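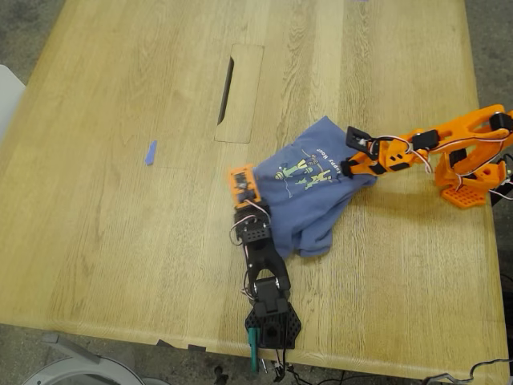
One reply to our April thread asks why a machine that can weld a car door all night still cannot put away a basket of laundry, and whether public bodies should stop announcing that it soon will. The question deserves a proper response, and the posts below are intended as one.

Plutbridge Institute
@plutbridge · Wed 6 February

The short position of the Institute is as follows. Machines can do parts of many household and shop-floor chores. At present they complete very few of those chores from start to finish without a person within reach.

Plutbridge Institute
@plutbridge
The difference between a part of a chore and the whole of it accounts for most of the disagreement we see in replies to this account. A film of a shirt being folded shows a part. The chore includes finding the shirt, turning it right side out, folding it, stacking it, and going back for the next one.

Plutbridge Institute
@plutbridge
We keep a working list of 26 chores, drawn from homes and from small workshops. Each is written out in full, including the steps people tend to leave out when they describe the job to someone else. Emptying a dishwasher, for example, includes noticing the cup that did not come clean.

Plutbridge Institute
@plutbridge
On our current reading, two of the chores on that list can be handed over entirely under ordinary conditions. These are vacuuming an uncluttered floor and moving closed totes between fixed stations. Both were on the handed-over side of the list last year as well.

Plutbridge Institute
@plutbridge
Members of the public sometimes tell us that this is too strict. They own a floor machine, they like it, and it gets caught on a rug fringe once a week. We agree that such a machine is worth having. Our word for that is "assisted," and a large share of the list sits there.

Plutbridge Institute
@plutbridge
Laundry is on the "open" side. A rigid part has a shape that can be stored and looked up. A T-shirt dropped on a table has a different shape each time it is dropped, and the part one wants to hold may be underneath.

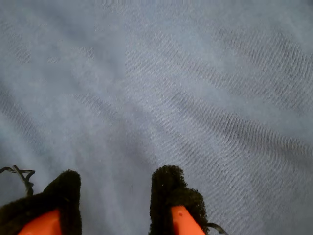

Household Automation Unit, Plutbridge Institute

Plutbridge Institute
@plutbridge
Cloth also asks a good deal of the fingertip. A smooth, hard jaw will often slide across a knit without taking hold of it, or take up two layers where one was wanted. People correct for this by feel and do not notice that they are doing so. Most low-cost grippers have very little sense of touch, and must judge from what the camera sees.

Plutbridge Institute
@plutbridge
The camera has its own trouble. Once a hand is close enough to take hold of a shirt, the hand and the shirt fill most of what a wrist camera can show. The collar, which would say which way the garment is lying, may be nowhere in view.

Plutbridge Institute
@plutbridge
Plitum is our project on this subject. It is limited on purpose to short-sleeved shirts on a plain table. No hangers, no buttons, no socks. We have been asked about socks often enough that we will say plainly that there is no sock program at the Institute.

Plutbridge Institute
@plutbridge
In the last full round, Plitum logged 165 attempts at a complete fold. We score a fold as complete when the sleeves are in, the hem meets the collar line within the allowed margin, and nobody has touched the shirt. A fold that would pass in most family homes may still fail on the margin.

Plutbridge Institute
@plutbridge
We are not publishing a success rate from that round in this thread. The scoring sheet changed partway through, and a single percentage would combine two different tests. The full table will go into the annual report with both sheets attached.

Plutbridge Institute
@plutbridge
We can describe the kinds of failure. The most frequent was a poor first grip that was then carried through every later step. The next was a good fold undone while the arm was withdrawing. Flattening the shirt at the start took longer than the folding in nearly every attempt we reviewed.

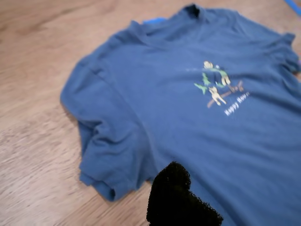

Plutbridge Institute
@plutbridge
Flattening is therefore where most of this year's effort will go. It is slow, repetitive work, and it makes poor video. It is also the step on which the rest depends. A person gives the shirt one shake in the air and considers the matter closed. A small tabletop arm has neither the reach nor the speed for that shake, and must tug at edges until the sleeves are where they should be.

Plutbridge Institute
@plutbridge
On cost. Small arms of the kind a school or a hobbyist can build have become much easier to obtain, and this has been good for the field. More people can try an idea on real cloth and find out where it fails. We would ask readers not to confuse the price of the arm with the price of a dependable chore. Setup, supervision, and repairs all belong in the second figure.

Plutbridge Institute
@plutbridge
On the shop floor the picture is somewhat better. Hitetti, a linen service that shares its process notes with us, uses machines for feeding flat sheets and has done so for years. Sheets arrive one size at a time. Staff still sort mixed bags by hand, and the company has told us it has no plan to change that this year.

Plutbridge Institute
@plutbridge
Kovačević, a small fittings workshop, took part in our tote-moving trial and kept the machine when the trial ended. It also tried an arm for bagging loose screws and returned it. The bags stuck together. We mention the second result because the first is the one that gets quoted.

Plutbridge Institute
@plutbridge
Both cases support the same practical advice. Before asking whether a machine can do a job, write down everything a person does during that job for one full shift or one full wash day. Include the interruptions. Then mark the steps where the material arrives in the same form every time. Those steps are the candidates.

Plutbridge Institute
@plutbridge
On safety, several replies asked whether a folding arm could be left running in a home with children. We do not recommend leaving any experimental arm running unattended, whatever its size. It should be fixed firmly to its table, and the switch should be within reach of an adult who is paying attention to it.

Plutbridge Institute
@plutbridge
On jobs, the Institute does not issue forecasts. Our remit is to report what machines complete under stated conditions. Colleagues who study employment are better placed to say what follows from it, and we pass our tables to them on request.

Plutbridge Institute
@plutbridge
To return to the reply that prompted this thread. The welding arm succeeds in part because the factory was arranged around it. The door is held in the same place each time, and someone is employed to see that it is. A home is arranged around the people who live in it. Few households would accept having their laundry delivered to a fixture, and we do not suggest that they should.

Plutbridge Institute
@plutbridge
As to whether public bodies should stop making announcements, our own rule is to name the chore, list its steps, and state how many of them were done without help. We would welcome the same from others, including the companies that send us demonstration videos. A video without its failed attempts cannot be placed on our list.

Plutbridge Institute
@plutbridge
The chore list, with the steps written out, may be requested from the Household Automation Unit by message to this account. Corrections are welcome, particularly from people who do the work for a living. Two of the current entries were rewritten after readers pointed out steps we had missed: checking pockets before a wash, and wiping down the bench before the next order is laid out.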